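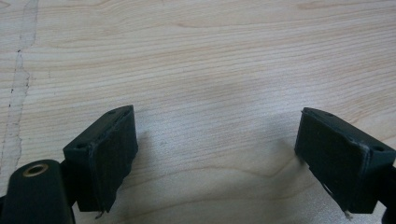
How many demonstrations should a group record before training its first policy?

Ninety is enough for a first run on a single task. Train on those, note where the policy fails, then record more examples of those cases – usually different starting positions.

Keep 41 separate demonstrations for checking and leave them out of training. Log discarded attempts too, with the cause.

Groups working on the Plerkon task should send their logs to Gönül Uysal. Hand in the log sheet by June 12, 2024, along with your list of starting positions.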